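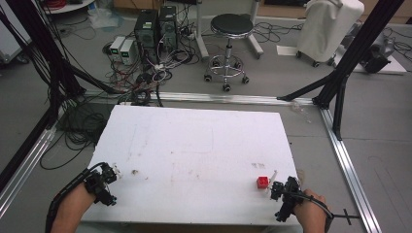 3.2 Workspace and hand-held grippers

The build takes up one corner of the Nistden shared workshop. A frame of aluminum extrusion surrounds a flat white board, and all tasks are done on that board. The operator holds one gripper in each hand, with the cables led away from the work (Figure 2). We recorded 800 demonstrations with small objects, 200 of them with a single toy brick.

Figure 2. Two hand-held grippers and a red brick on the work board.

Fingertips were checked for play after every 10 demonstrations.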